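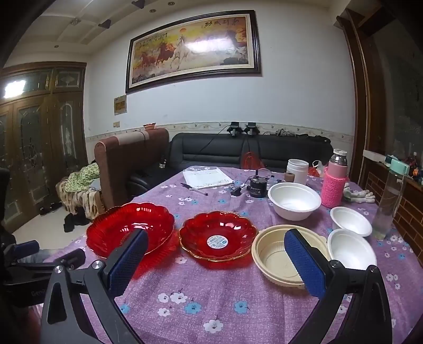 Home Automation > General > Can a machine clear a table yet?

benchgrinder_ok
Posted 2024-10-29

My sister asked me what she could buy that would clear a table. She didn't mean a dishwasher. She meant the part before that, where there are plates and bowls and somebody's thermos and a pen and a charger all on the same cloth, and things have to go to different places. I told her nothing you can buy does it. She didn't believe me, because she has seen the videos.

I run a small packing line and we have two arms on it. They put jars in cartons and they're good at it. The jars always arrive the same way up in the same spot. I wouldn't trust either one with my kitchen table. Am I behind the times? Has anyone here seen one do a real table, in a real house, with nobody off to the side holding a controller?

Trestle134
You're not behind. I've seen a demo in person and it went fine for the first few items, then it tried to pick up a foam bowl and squeezed it flat. The operator said it was tuned for ceramic.

pamk_shopfloor
Disagree a little. Picking things up is close to solved if you let it go slow. Hard plates, bottles, jars with lids, a roll of twine, those are all fine with two fingers and a decent pad. What's left is the soft stuff and the flat stuff. Sheet of paper on a cloth, for example. A person slides it to the edge or gets a fingernail under it. Two fingers coming straight down will grab the tablecloth along with it.

benchgrinder_ok
The tablecloth is the part I hadn't thought about. On my line everything sits on steel.

pamk_shopfloor
Cloth moves. If you drag anything across it the rest of the table comes along. Also a printed cloth gives some vision systems trouble. Small flowers are worse than a big plain check in my experience, but that was an older camera.

Orrin_D
The grabbing was never the hard part for me, deciding is. Take a table with a takeout container on it. Is that trash? If there's food in it, it goes in the fridge. If it's empty, some people wash them and keep them. My mother has a drawer of them. Same with a pair of work gloves. Do they go to the garage, the laundry, or are they where they're supposed to be? No gripper fixes that.

Yu-ting Kan
I work on this, so take it with that in mind. I collect demonstrations for a small company called Masanja. We go into homes and do chores by hand with a gripper that has the same fingers the robot has, and the recordings are used to train it. Some comments on what has been said.

Foam bowls: Trestle134 is right that they get crushed. Force limits help a lot. A thin bowl by the rim is now okay most of the time. A stack of them is not okay. It takes two when you want one.

Plates with a shaped edge, like the scalloped plastic ones people put fruit on: easier than flat dinner plates, since the rim stands up and gives a finger somewhere to go.

Anything in a knitted sleeve, such as a thermos: the sleeve slips and the bottle stays behind. I do it over and over and I still change my grip without noticing.

Paper: we haven't got it. I agree with pamk_shopfloor.

Orrin's point is the real one. We tell the system where each thing goes in that house. It doesn't work it out alone.

Trestle134
So it's a person with tongs for now.

Yu-ting Kan
For the recordings, yes. Afterward the robot does it, slower. On our last set of tables it finished 13 without help. I won't say how many we tried because that's not mine to give out, but it was more than 13.

Trestle134
Well that's the number I'd want.

Orrin_D
It's the number everyone would want. Same with every company in this business. Zumville had a page up last year with a big percentage on it and if you read down, each trial was one cup.

pamk_shopfloor
To be fair to Yu-ting, she didn't quote a percentage.

GlennaW
I'm coming at this from the other end. I have arthritis in both hands and I live alone. I don't need it fast. If it took all afternoon to get the bowls off the table and into the sink I would be happy with that. What would it cost me and would it break my things?

benchgrinder_ok
GlennaW, nothing to buy today that I know of. I'd be wary of anyone taking a deposit.

GlennaW
I already got a mailer from an outfit called Bretell asking for $855 down, delivery in November. No picture of the thing working. I didn't send it.

Orrin_D
Good. Don't.

Trestle134
855 down on what total? They never say.

GlennaW
It said "to be confirmed."

kettle_and_cord
Long time reader. I think people here are too hard on this stuff. My robot vacuum was useless when I got the first one, it ate a phone charger in the first week. The one I have now goes around cords. That took a few years and there was no big breakthrough that I noticed. Tables will go the same way.

Orrin_D
A vacuum only has to avoid things. It never has to pick one up and put it somewhere.

kettle_and_cord
Sure, but people said the same about avoiding.

pamk_shopfloor
I'm with kettle on direction and with Orrin on timing. In the shop we bought a used arm and a Mastiten gripper to load a parts washer. It took me two weekends to get it to pick from a tray, and then somebody changed the tray. A house changes the tray every day. You'd have plates one day, a sewing project the next, then a birthday.

benchgrinder_ok
What fingers are you running on the Mastiten?

pamk_shopfloor
Plain aluminum with a textured rubber pad glued on. Smooth pads were no good with any oil on the part. If I did it again I'd screw the pads on so I could swap them. The glue lets go after a month of washer steam.

benchgrinder_ok
Same problem here. I'm on my third glue.

Yu-ting Kan
Texture matters more than softness for us too. We tried very soft pads and they tore on bottle caps.

Trestle134
Question for Yu-ting. Does it matter what's in the room behind the table? Sofa, blankets, cabinet with glass doors, lights on. My demo was in a bare white booth and I always thought that was cheating.

Yu-ting Kan
It matters. Glass doors reflect, and strong ceiling lights make a shiny spot on any clear bottle. A clear bottle is already difficult because the camera sees what's behind it. We want full living rooms for that reason. If you train in a booth it works in a booth.

Orrin_D
First straight answer I've had on that from anyone in the field.

benchgrinder_ok
OK, so what I'm going to tell my sister: hard dishes maybe, slow, with setup. Bowls one at a time. Paper no. Sorting no, unless you tell it first. And nothing for sale.

GlennaW
Add that you can get a rolling cart with a lip. I push everything onto it with my forearm and roll it to the sink.

benchgrinder_ok
What size cart? She might go for that.

GlennaW
Mine is the two shelf kind, table height. Take the cloth off first or it bunches up.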